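4. Descaling the Koddale Kettle

The Koddale will tell you when it wants descaling. It does this by blinking its base light at you, usually at breakfast. You can ignore it for up to 2 weeks, after which it blinks faster and starts sounding like a gravel truck.

You will need one sachet of Namell descaling powder and a sink you don't mind standing next to.

1. Unplug the base. Let the kettle cool.
2. Fill with 600 ml of cold water. The mark is inside, below the spout, where the light is worst.
3. Add the powder. Stir with a long spoon -- a wooden one is fine.
4. Plug in, bring to a boil once, then switch off and leave it for half an hour.
5. Pour away, rinse, fill to the top line with fresh water, boil, and pour that away too.

CAUTION: Don't add the powder to hot water. It foams, and it foams in the direction of your sleeves.

NOTE: Label the kettle while it soaks. Eugeniusz Cieślak, who wrote the first edition of this guide, made his mother-in-law a cup of lemon tea with no lemon in it.

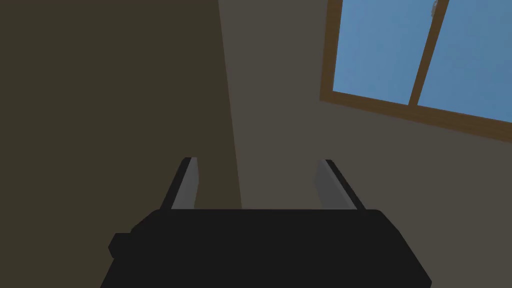

Can I use vinegar instead?
Plain white vinegar works, one part to three parts water, but plan on boiling fresh water several times before the smell gives up. Malt vinegar is for fries.

When you've finished, hold down the power switch for five seconds to reset the light. If it goes on blinking, the scale sensor is still coated. Repeat steps 2 to 5 with a new sachet. If it blinks after that, see error 253 in Section 7, and maybe sit down first.

The mesh filter in the spout lifts out for rinsing. It goes back in only one way, and you will try the other one.

Related items
Namell Descaling Powder, box of six
Koddale Spout Filter, part 273
Mikkelsen Long-Handled Brush
Trodel Water Filter Jug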